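Ticket: fold labeller reports "garment released" while both arms are still holding it
Project: Drakon (two-arm garment handling)
Component: Wosell episode labeller, release 2
Site: Park
Opened: August 24, 2022
Severity: moderate (embarrassing)
Status: open, workaround in place

Summary

The labeller is meant to go through a recorded episode and cut it into phases: reach, grasp, lift, fold, release, idle. We use the phases to compare folding policies, so a wrong phase boundary turns into a wrong result with a very straight face. On dark clothes it puts "release" in the middle of the fold. On one episode it decided the job was over before the trousers had been folded at all, and awarded the policy a record time.

The record time was nearly in the slides. Hence this ticket.

What we expected

Phase labels within a few frames of what a person marks by hand. On the pale clothes that is what we get, and it has been fine since January.

What we got

I reran the labeller on the current set of 90 episodes and compared it against the hand marks. The light shirts agree. The dark things don't. Across the set, 1,416 frames carry a "release" or "idle" label where the hand marks say something is being held. Nearly all of them come from episodes with black or charcoal cloth, and they arrive in clumps, always during a lift or a turn.

The hand marks are mine, so I rechecked the worst clumps in case I was the bug. I was the bug in one of them. The rest stand.

A moment of the kind we're arguing about, from the fixed camera: 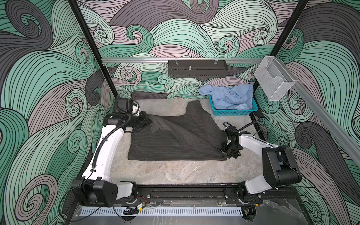

Fixed view, pinstriped garment held by both grippers. Hand mark: fold. Labeller: idle.

I don't think there is any reading of that as idle. The left gripper has the raised fold, the right one has a corner down on the surface, and the labeller has gone for lunch.

First suspect: the walls

Everybody's first suspect is the walls. The fixed-view half of the labeller follows small patches of texture from frame to frame, and the wave pattern behind the arms is made of nothing but texture. The tracker loves it. Left to itself it will put most of its points on the spirals, which do not move, and report that very little is moving.

So I masked the walls and reran. The point count fell off a cliff, as it should. The false releases went down a bit on the fixed view and stayed almost exactly where they were in the combined output. I put the mask back to its old setting, then thought about it and left it on. It is more correct even if it isn't the answer. Note for anyone comparing old label files with new ones: the mask is now on.

Second suspect: the marbled worktop

Same idea, same treatment, less effect. The veining gives the tracker a few points to hang on to, and they don't matter. Closed.

Third suspect: the gripper readings

If the gripper encoder said "open", the labeller would be right to say "release" and we'd have a hardware ticket, which would go to someone else. Sadly the encoder is fine. I plotted gripper opening against the labels for the worst episodes and the fingers stay shut all the way through the false releases. The labeller has this number. It has been given it every frame. It outvotes it.

That last bit turned out to be the useful one, so on to the voting.

How the vote works (short version, for whoever picks this up)

Each frame gets three opinions: gripper opening, motion in the fixed view, and a "cloth in fingers" score from the wrist view. Any two of them win. The scheme comes from the earlier Saseo trials, which used white towels and bright lighting, and where I'm told it worked beautifully. I have no reason to doubt it. A white towel is a very cooperative object.

With dark cloth the fixed view gives a weak motion score, as there's so little contrast for the tracker to follow. That leaves the wrist score as the deciding vote. And the wrist score has a quality gate in front of it: if a frame is too blurred, the score isn't computed. It isn't marked as missing either. It's written down as zero, and zero means no cloth.

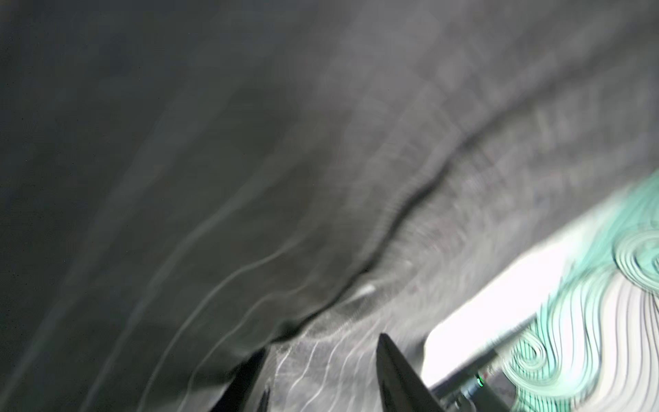 Wrist view. Fails the blur gate, so cloth score = 0.

Dark grey fabric over most of the picture, and the official score for the amount of cloth is zero. I've looked at this file more than is healthy. There's a crease running up through the middle, the pale weave between the fingers is easy enough to see for a person, and the sharpest-looking thing in the lower right corner is the wave pattern and a green light. The gate measures sharpness over the whole picture, so on some frames the patterned corner alone is enough to scrape through. Then the cloth score comes back high, as it should, and the label flips to "fold" for a frame or so before flipping back. This accounts for the flicker we'd been calling "policy hesitation". I'd like that phrase taken out of the draft, please.

Cause, as I understand it

1. The blur gate throws away wrist frames when the arm moves quickly.
2. Thrown-away frames are scored as no cloth.
3. On dark garments the fixed-view motion score is too weak to argue.
4. Two bad votes beat one good encoder.

The nasty part is that the fault depends on speed. A slow policy passes the gate and gets honest labels. A fast one gets blurred frames, early releases, and so a shorter measured fold time. We were rewarding speed twice, and the second reward was made up. Any ranking we have of fast policies against slow ones on dark clothes should be treated as gossip until it's been redone.

What I tried

Lowering the gate. Helps, then doesn't. With the gate low enough to let the bad clumps through, the score starts seeing cloth in the worktop. Put back.

Turning the gate off. Worse in a new and interesting way. Put back quickly.

Writing "missing" in place of zero, and letting the remaining opinions decide. Much better. When the remaining two disagree, the encoder wins. Most of the clumps vanish, and the ones left over are near true releases, where being a few frames out is forgivable.

Gating on joint speed in place of picture sharpness. Tidier than the above, and it doesn't care what is in the corner of the picture. It does need the arm clock and the camera clock to agree, and on the older episodes they're not on speaking terms. Parked.

The workaround now running on the Drakon machine is the "missing" version. It's a small patch and it's ugly, but the label files it writes have the same columns as before, so nothing downstream needs touching.

Still wrong: the basket

The patch doesn't fix the basket. When a gripper is in among the clothes, the wrist view sees plenty of cloth whether the fingers have hold of any or not. The score has no idea of "near" versus "held". With a dark garment heaped over the rim the fixed view can't settle it either, and from a single frame I can't always settle it myself.

The other arm confuses matters further. The motion score is taken over the whole worktop, so one number has to speak for both arms, even when they're doing quite different things. In this one the left gripper is open over bare marble and the right is in the basket, and the labeller wants a single word for it: 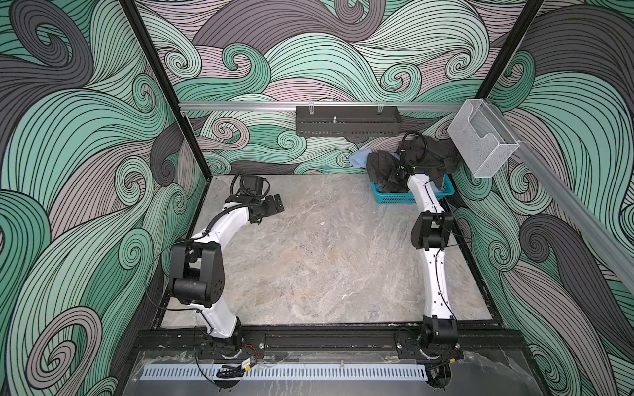

Proposed change: one label per arm

I'd like to split the labels so that each arm gets its own track. It has been on the wish list for a while with the note "nice to have". I'm moving it to "needed". The motion score would be taken from a region around each gripper, and the vote run once per arm. Folding with both hands then shows up as two tracks that overlap, and we stop pretending that two arms share a state of mind.

For the basket I'd add an "unsure" label and leave those stretches out of the timing. We'd lose some data. I would sooner lose it on purpose.

To do

– Relabel the full set with the patched version. Old label files to be kept, renamed so that no one can load them by accident. "labels_final_ok" does not count as renamed.
– Redo the fold-time table for dark garments, and mark the existing one as withdrawn on the Park shared drive.
– Hand-mark more of the basket stretches, per arm. The current marks have one track and are no use for this.
– Ask Saseo whether their gate also writes zero. If it does, their towels may have been covering for it.
– Fix the clocks on the older episodes, or admit we won't.

Ticket stays open until the table has been redone. Please don't quote the record time.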